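Workshop Tips: Testing a Gripper Before You Believe the Brochure

Filed under: small automation, bench setup
By Giorgia Russo

Every seller of a two-finger gripper has a video of it picking up a block. Blocks are easy. If you are thinking of putting an arm on your bench to sort, file or pack things, test it on whatever you handle most and like least. For me that is the clear zipper pouch, the kind you keep manuals and receipts in.

I had the Prorkier fingers on the arm first and the Timosance set second. Both claim to handle "flexible goods." I would like to meet the person who wrote that and hand them a pouch.

Pick the worst item, then set it flat

Lay it down on a bare patch of table with nothing under it. Propping up one edge is cheating, and you will catch yourself doing it by the third try. Leave the paper inside. An empty pouch tells you very little about a full one.

Go for the zipper strip

The ribbed strip is stiffer than the film, so aim there. Bheki Tshabalala swears by pinching the middle of the film instead. We argued about this for most of July and I still think he is wrong, but try both and keep score on paper.

Look at the wrist view and the table view

The Flurkdale controller will show you either one. Wrist cameras are sold as the answer to everything. With shiny plastic, a lot of what you get up close is glare, and if the software is hunting for an edge it may settle on a crease. The fixed view is dull and far more useful for finding where the pouch is lying. I would pay for the fixed one first. 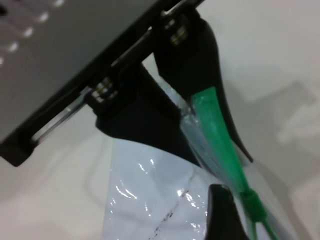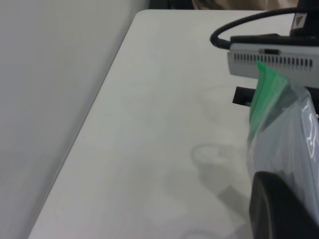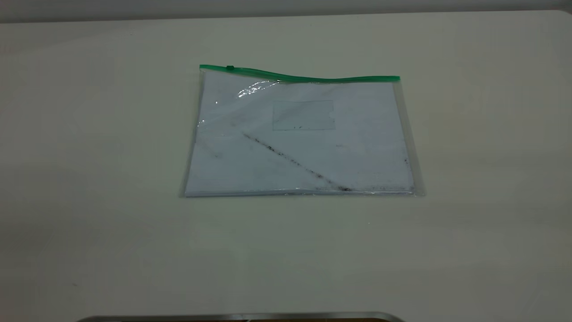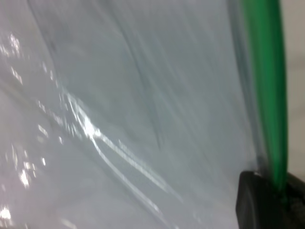

Green-zip pouch test. Third picture: fixed camera. The others: wrist camera.

Run more tries than you want to

I do 20 with each set of fingers, at one speed, and I don't touch the settings in between. Write down every miss, including the ones you feel like blaming on the pouch. A drop halfway across the table is a miss. So is a pick that folds the paper, whatever the manual says about a "successful grasp."

Slow down before you squeeze harder

The first thing everybody reaches for is grip force. Leave it alone. Cut the closing speed by 30 percent and run the set again. If that changes nothing, go up on force one notch at a time and check the film for marks.

Wipe the fingertips

Rubbing alcohol on a lint-free rag, 2 passes, let them dry. Dust on the pads will spoil a comparison, and you'll end up praising whichever set you happened to clean last.

Change one thing

New fingers and a new camera on the same afternoon will teach you nothing. Solange Mallet sent me a beautiful chart of her results with three things changed at once, and neither of us can say what it shows.

Where I've landed

Not convinced by either set yet. The Timosance fingers are quicker to swap, with fewer small parts to lose under the bench. For the price of the pair I could buy a lifetime supply of rigid boxes and skip the problem, and for a home shop that is still what I'd suggest. If you do have pouches to move and an arm already paid for, ask the seller for a trial on your own stuff, and walk away if they offer you a block.

Next: cable ties along the arm, and why I cut all of mine off again.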